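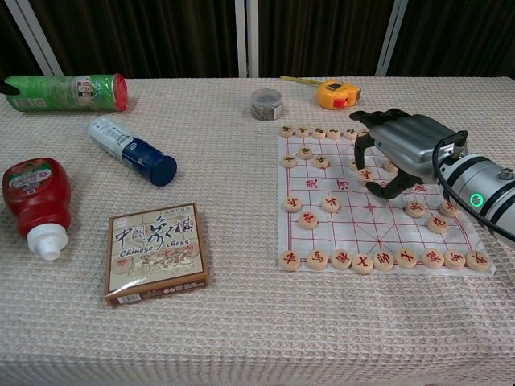 The Chinese chess table at Tarnden, with the hand over one of the dark soldiers.

I'd gone to the Tarnden open day for the talks, really, and ended up spending most of it beside a board game. The lab is on the top floor of the old Meltholm building, a short walk from Pluvumstead station, and on Sun 21 November every bench had something running on it and someone happy to be pestered.

Selim Türkmen looks after the planning software, and he had a second screen turned towards visitors so that we could follow what the program thought it was doing. I could have watched that screen all day! Each piece gets a coloured ring and a guess at its name, and the guesses shift about when the arm comes over and covers half the back row. The older version forgot whatever it couldn't see. The new one keeps a memory of the board and simply becomes less sure about the hidden pieces until they come back into view.

The red and dark sides use different characters for some of the same pieces, so the reader has to learn both, and the pieces are round, so they can end up facing any way at all. Selim trained it on 1372 close-up pictures, each one spun to lots of angles, and says the soldiers gave him far less bother than the advisors.

Then there's the picking up. Jointed fingers on a low wooden disc, with neighbours close by – I hadn't thought how awkward that would be. The planner (they call it Kongkaew) comes up with 200 possible ways to grasp the piece, throws out any that would knock something else, and scores what's left. You see them on the screen as little fans of lines, most of them turning grey almost at once. If none survive, it tries again with the wrist tilted.

I asked about the rest of the table, the sauce bottle and the snack can and the tape measure. The planner treats all of that as things to steer round, and the screen draws a plain block over each one. The cloth's waffle texture had its own story: the depth readings came out lumpy on it back in July, and a smoothing step sorted that out.

My favourite bit was the replay tool. Every run is saved with what the software saw and what it decided, and you can drag a slider back to the moment a choice was made, change one setting and let it plan again from there. Selim opened run 217, where it had picked a cannon in place of a horse, and found the bad guess in under a minute. I want one for my own code.

The talks were good too, what I caught of them. Take the stairs if you go next year – the lift queue was dreadful.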